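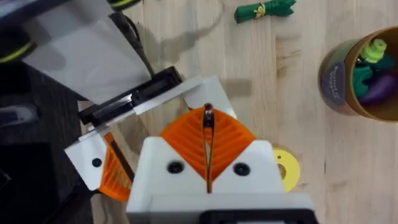
Threads > Workroom > Tables and cables

Pieter Declercq
Spent the morning on the worktable at Vornside. Cables first, then the sheets.

Pieter Declercq
Black cables now get a paper label at both ends. Two were the wrong length and have gone back in the drawer.

Pieter Declercq
Plastic sheet marks easily if you fold it. I roll it – loosely – and stand it in the corner by the door.

Pieter Declercq
Tabletop gets a wipe on Friday. Graltis spray is fine, but use a soft cloth.

Last updated: Friday, January 29, 2021

We use cookies to remember your settings. Accept | Manage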